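3.2 Where small things end up

We asked 28 households in Kitwood to tell us where they put things down when they had no set place for them. The answers were a delight to read! Beds came up far more than we expected, well ahead of kitchen benches.
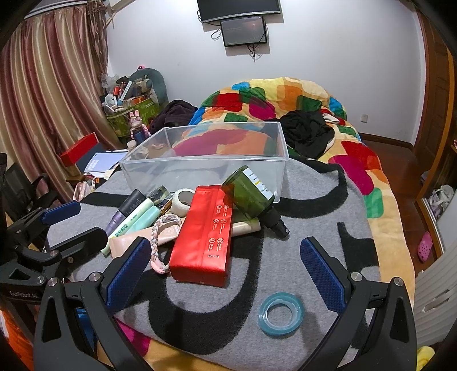

Soft surfaces seem to draw small belongings in, and people spoke of them with real fondness. One called the bed "my biggest shelf". Piles also mix things from quite different jobs — the roll of clear tape in Figure 2 lies on a patterned grey blanket, near a tilted red box.

Colour mattered less to people than reach.

Figure 2. Small items on soft furnishings: a bed (top) and grey upholstery (bottom).

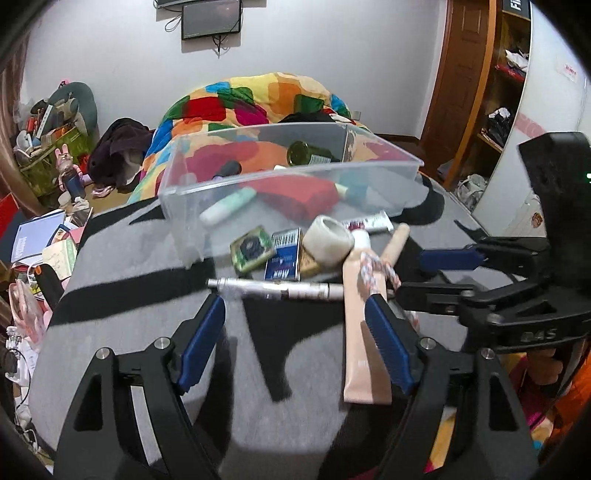

3.3 Limits

Seven households left the diary unfinished, and we'd love to go back to them.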